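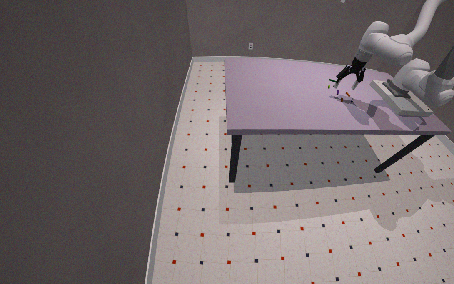 3 min read

About Druvach

Druvach is a small website about records, written by people who can't stop talking about them. We review albums, EPs, reissues, odd little cassette releases and the occasional live show, and we've been at it long enough that our first posts are a bit embarrassing to read now (they're all still up, go ahead and look).

The site began as an argument. Oskari Pesonen had sent a very long email to three friends about why the second side of a Killey album was better than the first, and two of them wrote back even longer emails saying he was wrong. By the end of that January there were so many replies that someone put them all on a free blog so we could find them again. A stranger left a comment taking Oskari's side, and he has never let us forget it!

These days there are 19 of us writing, spread over enough time zones that somebody is always awake and listening to something. A few of us play in bands, one tunes pianos, a couple teach, and the rest have jobs that let them wear headphones most of the day. Oskari still edits nearly every review himself, usually very late at night and usually with a Putau record on, and he will still write "are you sure?" in the margin next to any sentence that uses the word masterpiece.

What we cover

Mostly guitar bands, singers with pianos, and the sort of electronic music you can hum. But we don't hold ourselves to that. Last year's most-read piece was on a brass band record, and our Ristić guide (every album, every single, every B-side we could find) started as a short paragraph and grew into 29 pages. If one of us loves a record enough to bug the others about it for a month, it goes on the site.

We have a real soft spot for EPs. So many of them get treated like leftovers, four songs that missed the cut plus a remix, and sometimes that's what they are. Then you get one like the second Putau EP, where every song would have been the best thing on the album before it, and you want to run around telling people. That's pretty much the whole reason we have an EP column.

How we review

We listen to a record all the way through at least three times before we write about it, once on speakers, once on headphones and once while doing something else, like dishes or driving. The dishes listen is Oskari's rule and he takes it very seriously.

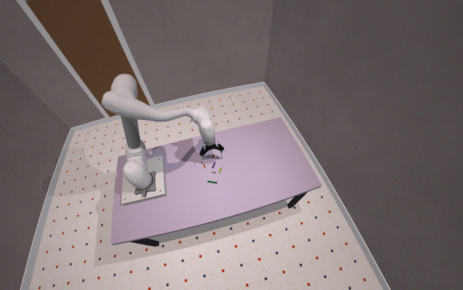 Robot arm and table, computer rendering.

We don't give scores. We did for a while, out of ten, and then out of five, and then there was a bad week with half stars. Readers wrote to us about the numbers and hardly ever about the music, so we dropped them. We do still mark a few records each year as Keepers, and there have been 262 of those so far. The full list is on its own page and you can sort it by year or by writer, which is a great way to find out whose taste you trust.

If a writer knows somebody on the record, it says so at the top of the review. If we got a copy for free, it says that too. Plenty of us have written mean things about bands we adore (the third Killey album took a real beating here) and nice things about bands we'd been ready to make fun of. Both kinds are fun to write. When we change our minds later on, we put the new opinion under the old one and leave the old one where it is.

Write to us, write for us

We read all our mail, including the angry mail about Killey. Send us your record, your friend's record, a record you found in a thrift store with no name on it. Links are fine, and so are tapes and CDs. We can't cover everything, but one of us will listen.

If you'd like to write for Druvach, pick an album you have strong feelings about and send us a few paragraphs on it. It can be brand new or older than you are. We don't need a résumé or a list of places you've been published, and we'd much rather hear about the one song you always skip. New writers are paid the same as everybody else, and Oskari will ask if you're sure.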